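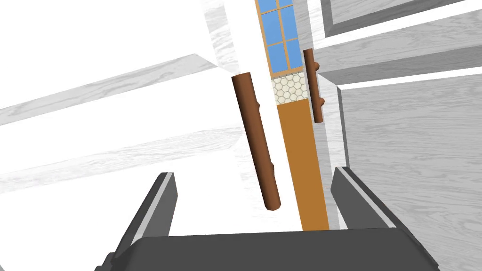 Mosetine is a set of recorded cabinet and door tasks, generated in simulation and used to train the Sarelitz manipulation policy. Every episode is driven by a person with a hand controller, and the policy learns from the wrist view together with the joint readings. The wrist view is harder to work with than a fixed overhead view, as the kitchen tilts with every turn of the arm. With the fingers spread and two brown wooden bars beyond them, the operator has to pick one target and hold to it until the episode closes. Episodes in which the operator changes targets halfway are kept in a separate folder and are not used for training.

The gallery has three views from the kitchen set. The February release held 400 episodes. The present one holds 4,000, recorded in 73 kitchen layouts. Wall color, wood finish, tile pattern and window style are drawn from a fixed list when a layout is built, and the lighting is set separately. Handle shape is varied least, which we regard as the main gap in the current set.

Each episode is stored as a sequence of wrist images with the matching arm pose and finger opening. The task instruction is one short sentence, written before the operator starts. Physics settings are saved with the layout, so an episode can be replayed and rendered again from another viewpoint. Replays that drift from the original arm path are flagged and checked by hand. 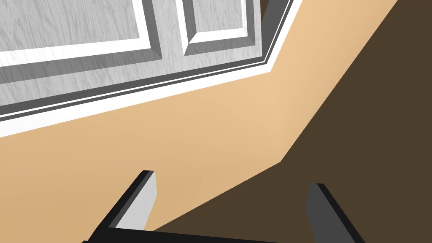

Wrist view with open fingers, paneled door at upper left, tan and dark brown surfaces beyond.

Views like this one carry little information about the target. There is no handle to see, and the policy must rely on earlier images or on the arm pose. We first trimmed such stretches from the data. The policy trained on the trimmed set did worse on layouts it had not met before, and the stretches were put back for the current release. Their share is now capped per episode – the limit is a setting in the Flindik export tool, and the default should suit most users.

Plain surfaces cause a second problem. A flat tan area gives almost no cue for distance, so small errors in the estimated camera pose go unnoticed until an edge or a molding comes into view. Anyone training without the joint readings should expect this to show up in the results.

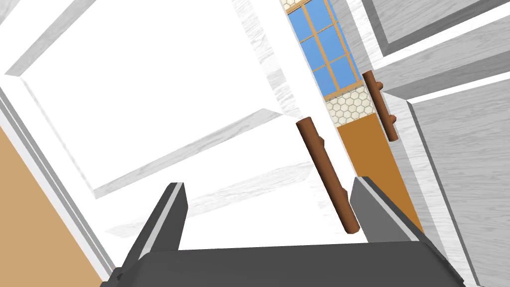
Evdokia Michailidis

The nearer handle lies almost in line with the gap between the fingers, and a second handle of the same style is farther back on the gray cabinet. Pairs of this kind are useful for instruction tests. The same starting pose can be given two sentences, one for each door, and the paths compared. Seven layouts are reserved for this test and are left out of training.

Labels for handle position are taken from the simulator and need no hand marking. Door angle is logged at every step. Contact labels are less reliable – a light touch and a firm grasp may receive the same value – and should be used with care.

Layouts: Markos Xenos
Recording and text: Evdokia Michailidis
Rendering: Dimitriou
Page updated Sep 16, 2024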